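Setting up a downstairs sick room for my mother-in-law, wheelchair questions

jennylyn_m
Original poster

Hi all! Long-time reader, first real thread. My mother-in-law comes to stay with us in February after her hip surgery and I have been turning our den into a bedroom for her. I am having way too much fun with it (my husband says I have not been this happy since we redid the porch). We have a white hospital bed on loan, the kind with molded ends and blue bits at the corners, and a bedside cabinet with rounded edges. And a wheelchair! It's a basic one with black side frames and a blue fabric back, big spoked wheels behind, nothing fancy, and I love it.

What I can't settle is where the chair should live. The room is 207 inches on the long side, which sounded huge until the bed went in. I've been practicing moving the chair around the foot end of the bed and parking it between there and the cabinet. 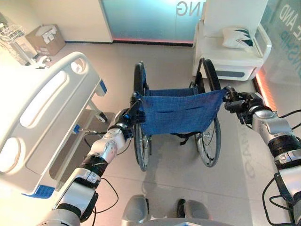

I like having it near the foot because you can come up behind it, take the back by both sides and swing it out without bumping the bed. But my sister-in-law thinks it should stay up by the pillow end so Mom can see it and feel like she can go places. Which would you do? Also, do I need a better cushion? I'm open to everything.

Jennylyn Maglaya

furska_fan
Reply

Oh, I love a room project! Welcome!

Foot end for me, no contest. We did this for my dad and the space by the pillow filled up right away with the tray table, the water, the phone charger, his shoes, the dog. A wheelchair on top of all that was a nightmare at night. We kept ours folded at the foot and opened it when he was sitting up and ready.

Also get any boxes off the floor before she arrives. I kept a carton of supplies along the wall for weeks "just until I find a shelf" and clipped it with the front wheel every single morning.

huw_wogan
Reply

Going to disagree a little with furska_fan. Foot end is fine if somebody is always there to bring the chair over. If your mother-in-law is going to be doing her own transfers at some point, the chair needs to be beside the bed, on her stronger side, brakes on, before she starts to move. Ask the physical therapist which side and what angle they want. Don't go by what any of us did, me included.

The other thing I'd look at is the back of the chair. The fabric on these stretches. Once it sags, people slump and then complain about their shoulders, and everyone blames the seat cushion. A little give is normal. If it bags a lot, you want new upholstery, and it isn't expensive. I paid 33 dollars for a replacement back on my wife's old Hartono.

Huw

jennylyn_m
Original poster

Thank you both, this is exactly what I was hoping for!!

Huw, you sent me straight off to look at the back. It does sag slightly, and there's a seam running across the middle. I sat in it for a whole episode of my baking show to test it and I was perfectly comfy, but I'm five foot one and she is not. I'll ask the PT about her side too, I hadn't thought of that at all.

And furska_fan, you got me. There is a cardboard box against the wall RIGHT NOW, with packing paper on top. It moves tonight.

ieva_mets
Reply

Before anyone orders upholstery, check how the fabric is held on. Some backs slide over the tubes like a sleeve, some are screwed through the edge, and on a lot of them you can't tell until you get your nose right up to it. Screws are easy, a screwdriver and an hour. I have redone 3 chairs now and enjoyed every one, it's my favorite kind of repair.

I'm a fabric person generally, so I get carried away. I will take any excuse to look at how cloth meets metal. Rivets along a top edge, for instance, are lovely and strong until one pulls through, and then the next one takes all the load and you have a tear running before lunch. Look at the cloth right around each one. If you see the weave opening up, deal with it that week.
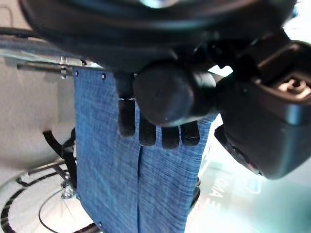
Denim-type cloth is very forgiving in this respect, and the streaky blues hide a mend beautifully. I patch with a strip behind the edge, on the same grain, and stitch it by hand with waxed thread. A slit or an open edge wants a bar tack at the top of it, just a few tight stitches side by side, or it will creep upward. Please don't use iron-on patches on anything that carries a person's weight.

Ieva

huw_wogan
Reply

All good advice for a bag or a curtain. For the back of a wheelchair I would not patch. I'd replace. If it lets go while somebody is leaning on it they go over backward. Sorry to be the grump.

ieva_mets
Reply

Not grumpy, fair point, and I should have split that up better. Patch the pockets, the side bags, the leg strap cover, whatever you like. The seat and back panels get replaced with the proper part. I still say look closely at your rivets, though!

amirul_l
Reply

My wife Fitriani and I did a room like this last year, so a few things from our end.

Leaf print is great in a sick room. I see so many people go all white and it's so gloomy. Ours had one green cushion and every visitor commented on it.

On the wheelchair cushion: we bought a Zokari foam one and it was okay for short sits. The gel one we borrowed afterward was much better for a long afternoon. It cost almost 200 new, so try to borrow before you buy.

On parking the chair, we ended up doing both. By the bed in the daytime, at the foot at night. Fitriani put blue painter's tape on the floor where the wheels should go and I laughed at her, and then I used it every day.

Amirul Lumbantobing

jennylyn_m
Original poster

Amirul, I have a white cushion with dark green leaves sitting on that cabinet this minute! Tell Fitriani the tape is happening. I already have a roll in the kitchen drawer.

And daytime/nighttime parking might just keep the peace with my sister-in-law, who is going to be unbearable about being half right.

furska_fan
Reply

Painter's tape!! Why did we never think of that. One warning, it leaves gunk on some floors if it stays down all month, so peel it and put down fresh.

What are you doing about lights? We had a Studon night light plugged in down low by the door and Dad loved it. Anything near the floor is good, the overhead one wakes everybody up.

jennylyn_m
Original poster

Ooh, no, I only have a table lamp so far. Low is smart. I'm adding it to the list, under "tape" and "ask PT which side" and "MOVE THE BOX."

Will report back when the PT has been by. Ieva, if I find a single loose rivet in this house you'll be the first to know.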